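Home | Syllabus | Handouts | Readings | Office Hours

Handout 5: Bins, Totes and What Happens to Their Floors
Nahom Tsegaye, Storage and Handling

Okay, so last time we got as far as wall angles and then ran out of clock, and I promised I'd write up the part on floors. It's my favorite bit of the whole unit (yes, I have a favorite bit about bins!), so bear with me if I go on.

Start with the walls anyway. A steep wall gives you more usable floor for the same outside size. A sloped wall gives some of that back, but you can get your fingers down beside a part without scraping your knuckles, and empty bins will nest if the walls all slope. The Skaro catalog sheet I handed out lists both types. For the homework, assume the steep one holds 500 small parts and the sloped one holds 300, and work out the shelf space for each before you tell me which you'd buy. 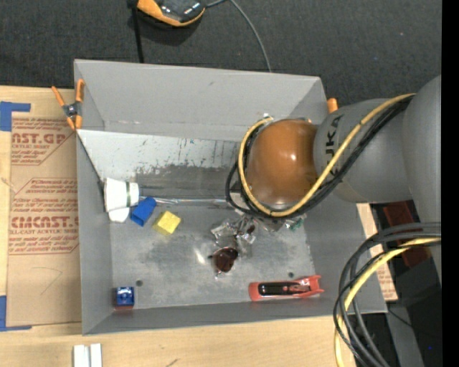
Floors take the beating. Every part that gets dropped in, dragged across or scooped out leaves a little something behind, and after a while you can read a bin floor the way you'd read a kitchen counter. Walls get off lightly by comparison. Look at the gray bin on the wooden tabletop: the far wall is smooth, with one small dark scuff near the middle, while the metal floor has scratches and cloudy lighter patches all over. There's glare to think about too, and that bright white spot is just the sort of thing that makes a small clear part hard to find. I like a matte liner for clear parts. Kahsay sells one in sheets and you can cut it with ordinary scissors.

Coatings next. Paint chips at corners and edges first, then the chips end up in with your parts, and then somebody has to pick them out. If you're sorting anything that has to stay clean, go with bare metal or a liner and skip the paint. The Torkimance reading disagrees with me on this (pages 2 to 5), and I'd love to hear from anyone who thinks I'm wrong!

For next class, bring one container from home that you use a lot, the more beat up the better, and a short note on where it's worn and what you keep in it.

Related handouts
Handout 2: Shelves and Reach
Handout 4: Wall Angles and Nesting
Labels That Stay On
The Fusten Drawer Exercise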